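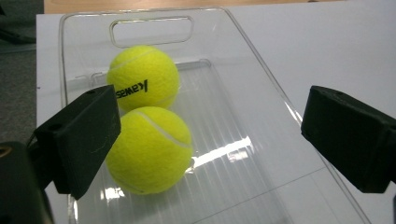 Two tennis balls in a clear tray, seen from the gripper.

Hi! I'm Lorenz Lüthi, and I run the demonstration sessions for Hartono, a small project at Grilen where we show robots everyday jobs by doing those jobs ourselves, with a gripper in one hand. I'm looking for 15 people to come and do some of the showing.

You don't need to know a thing about robots. You hold the tool, squeeze to close the fingers, and pick things up and put them down while the camera on it records. Tennis balls into a tray, tennis balls out of a tray, then a few kitchen and desk jobs once you've got the feel for it. People usually find the first ten tries clumsy and then it clicks (my own early ones were terrible and I've kept them all).

Sessions last 3 hours with a proper break in the middle, and we start at 9 in the morning. You'd come to our rooms at Folavbridge, and I'd like everybody to do at least two sessions in April. Left-handers very welcome - we're short of you!

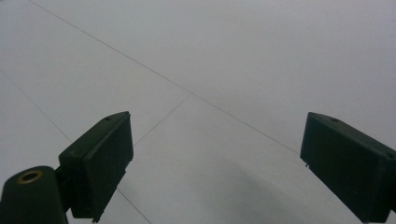
Fingers open over the floor tiles.

A few things to know before you write. You should be 18 or over and fine with standing and bending for a while, as we do some of the work down at floor level. The tool gets heavy in the wrist toward the end, so tell me if you've had trouble there and we'll plan shorter turns. Please leave rings and bracelets at home. We pay by the session and cover your bus fare.

To sign up, leave a note for me at the Cilirico desk or call extension 1111 and say which mornings suit you. If I don't pick up I'm probably holding a gripper, so leave a message and I'll call you back the same afternoon.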